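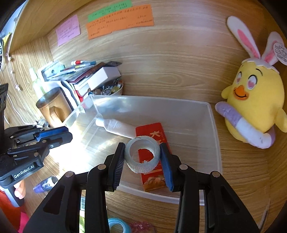
ドダム市は、市内の賃貸住宅から退去する世帯を対象に、未使用または使いかけの日用品を引き取る窓口を中央図書館の別館に開設した。2026年3月の末まで受け付ける。対象は文房具、梱包用品、掃除用品、未開封の保存食品などで、家具と家電は含まない。持ち込む品は、ふたのない透明なプラスチックの箱にまとめて入れる方式が勧められている。白いキャップの付いた半透明のボトルと赤い細長い包みのように形の違う品が一緒に入っていても、上からも横からも中身が分かり、受付で一つずつ取り出す手間が省けるためだ。半透明のテープのような巻いた品も、残りがあれば引き取る。

市の環境課によると、転出入が集中する時期には、集合住宅のごみ置き場に袋のまま残される日用品が増える。昨年の同じ時期に市が抜き取り調査をしたところ、対象とした63棟の多くで、まだ使える品が可燃ごみに混じっていた。液体の入った容器が収集車の中で破れ、作業が止まった例もあった。

窓口の運営は、市内で賃貸物件を管理するブレリックス社が受託した。同社は退去の手続きで配る書類に窓口の案内を入れ、希望する世帯には箱を貸し出す。貸出期間は8日間で、延長はできない。箱を返すときに中身を一緒に渡す仕組みとし、別館まで来られない人のために、マガニャ通りの同社営業所でも返却を受け付ける。ただし、営業所では食品を扱わない。

担当のエミリアノ・バニュエロス氏は「引っ越しの前日になると、どの家でも仕分ける時間がない。早めに箱を一つ置いて、使わないと決めたものから入れてほしい」と話す。問い合わせで最も多いのは、開封済みの洗剤を出せるかどうかだという。中身の表示が読み取れ、ふたが閉まるものであれば引き取るが、別の容器に詰め替えたものは断っている。

集まった品は種類ごとに分けたうえで、新しく転入した世帯や学生寮に無料で配る。配布は別館の1階で行い、1世帯が一度に持ち帰れるのは3点までとする。市内の生活用品店フェラティコも協力し、窓口で品を渡した人に店内で使える割引券を配る。用意した割引券は235枚で、なくなり次第終了する。

引き取りの対象にならないのは、薬品、電池、スプレー缶、刃物、賞味期限を過ぎた食品。電池とスプレー缶は通常どおり資源ごみの日に出す。刃物は厚紙で包み、不燃ごみとして出すよう市は呼びかけている。

同様の取り組みは昨年12月に市の東部で試験的に行われた。このときは受付時間が平日の昼間に限られ、勤め人から利用しにくいという声が寄せられた。今回は週末も窓口を開け、平日は夜間の受け付けも加えた。一方、駐車場については図書館の利用者と共用になるため、混雑する時間帯には待つ場合がある。

市は利用状況をまとめたうえで、秋の転居時期にも窓口を設けるかどうかを決める。受付時間と対象品目の一覧は、図書館の本館と別館、市役所の環境課で配布している。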